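Notebook - Drimport robotics club, bagging project
Saturday, posted by Nathalie Després

Long session and a really good one! We had the two-arm station to ourselves until late afternoon, so I'm writing this up while my hands still remember the leader arms (my left wrist is not speaking to me).

Starting point, for those who missed last week: the Grekudano challenge wants groceries moved between bags and a tray using both arms, and the judges pick the bags. Hard bins we can do. Soft, see-through, crinkly things have been eating our practice time, so today was bags and only bags. I did 17 teleop runs before lunch, then swapped with the second-years and they did 17 more with the same layout. Of the whole lot we kept 19 for training. The rest had a stall or a re-grip in the middle that I don't want the policy to learn.

What I changed first was the approach. We'd been coming in flat and pinching whatever plastic was nearest, and the fingers just skated along it. Now the rule is to go for a gathered part, where the plastic has bunched up and there's something for the tips to close on. MacLeod notes (the binder, blue tab) say the same thing about cloth and I should have read them in April.
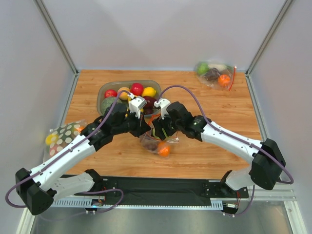

Bags and fruit tray with both arms in, then a zip-top bag from the wrist camera.
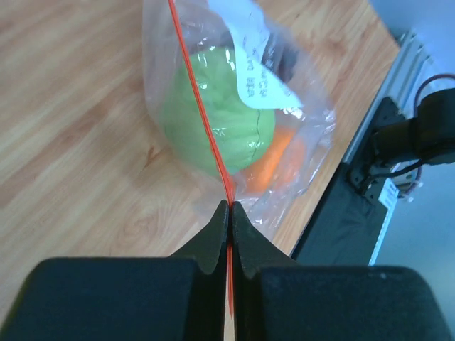
Next thing is the hand-off. With both wrists over the middle of the table the overhead view loses half of what matters, and whoever is driving ends up leaning over to look. Try: one arm parks high and to its own side until the other has closed, and only then comes in. Slower, but I did it a few times at the end and it felt so much calmer. We should time it properly before anyone gets attached to it, me included.

Cable check - purple cable on the right arm needs a bit more slack at the elbow. I re-routed it once and I'm still not happy at full reach. Please look before powering up, and don't just pull on it.

The Brastico script crashed 2 times, both on saving, both when the episode name had a space in it. Use underscores until I get round to fixing that. Nothing was lost except my patience.

To do:
- re-label the kept runs (old names are a mess)
- first training pass overnight on the kept set, no augmentation yet
- shinier bags, cloudier bags, anything anybody has in a kitchen drawer
- softer closing speed, try it at half

I can't wait to see what the first policy does with a zipper seal. Probably something awful, but I want to be in the room for it.

Last updated: Saturday, 6:40 pm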